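Randomizing shadows in simulated assembly trials
Posted by Marloes Hermans

Our group is preparing a comparison of lighting conditions for a simulated assembly task. Should the wrist view and the room view share one light setting per trial?
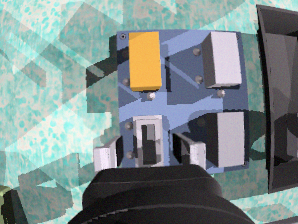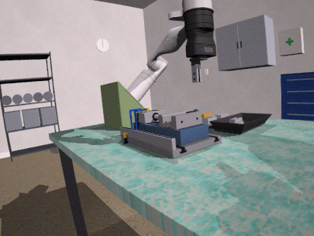
We have 1,063 trials under fixed light and would prefer not to repeat them.

Keisha Kincaid
Yes. Draw one setting per trial and apply it to both views. Keep the fixed-light trials as your baseline.

Skorard
We used 21 settings. It was fine.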